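Good news if you missed Grotamov in the spring: Benedetta Fabbri's sword-and-mud epic is coming back to the big screen in September, with nine minutes put back in (mostly the river battle, I'm told!). I saw it twice and would happily go again.
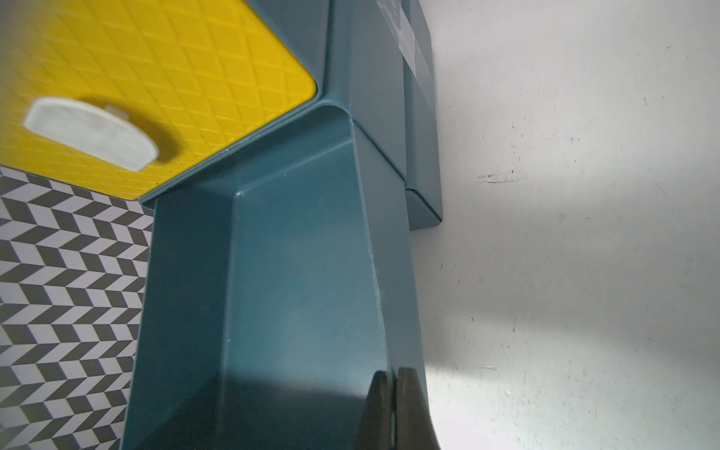 Tickets for the Tanui go on sale tonight, and there are only 109 seats, so be quick. Josphat Laizer, who plays the exiled general, will stay on for questions afterwards. The posters are lovely this time, a strong yellow like the textured panel in my photo, with his helmet in black across the middle. I've already bagged a spot for one in the hall.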